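How to Find Out Whether a Machine Can Do a Chore at Your House Yet

People write to me a lot asking whether it's time to buy a robot for the kitchen, and I never know what to tell them, as it depends so much on the kitchen (and on the person, and on how they feel about bruised pears). What I can do is walk you through the little test I use at home here in Cledville. You can run it with a full robot arm, with a rented one, or with nothing fancier than a gripper you hold in your own hand, and I'd start with that last one if you have the choice.

Pick one chore and make it small. "Clean the kitchen" is no good. "Put the fruit on the plate" is very good, and it's the one I come back to over and over. Fruit comes in all sorts of sizes, it rolls, and some of it has a stem sticking out just where you'd like to grab.

Set up on a table you already use, with the cloth you already have on it. I know it's tempting to clear everything away and work on a bare white surface – the demo videos all do – but you don't live in a demo video. Leave the chairs where they are. Leave the shopping on the side table.

Now do the chore once by hand, slowly, and notice what your fingers get up to. You'll probably find that you nudge the apple over to make room for the orange, and that you steady the plate with your other hand without thinking. Write those things down. They're the steps a machine tends to miss, and they'll tell you more than the spec sheet will.

Next, do it with the gripper. Open the fingers wide, come in low, close gently, lift, and wait a second before you move. Start with an orange, which is forgiving, and work your way to the pears. Save cherry tomatoes for last. My old Handico fingers were hard plastic and I lost a good many tomatoes to them; soft, grippy pads are well worth having.

If you can manage the plate with two fingers and some patience, the grip is fine, and whatever goes wrong later is in the arm or the software. Then let the machine try. Give it 10 turns, mix up the fruit in between, and don't help! I call a chore "ready" at 8 good turns, and "ask me next year" at 5 or under. In April my Samuseck arm landed right in between with fruit, and it still can't fold a dish towel to save its life.

So can they do chores yet? Some, on a good day, with you in the room. I'd let one lay out fruit for company. I wouldn't let one near my mother's gravy boat.

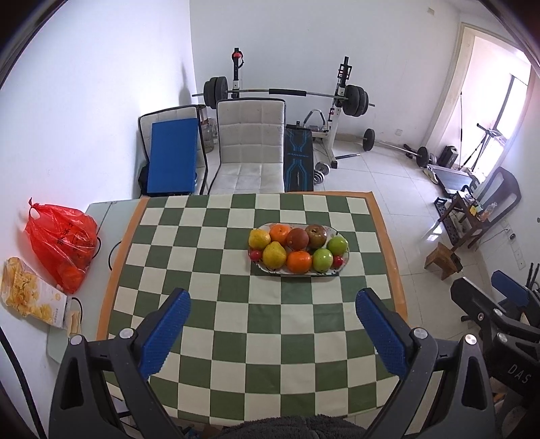 The fruit plate, with the gripper open in front of it.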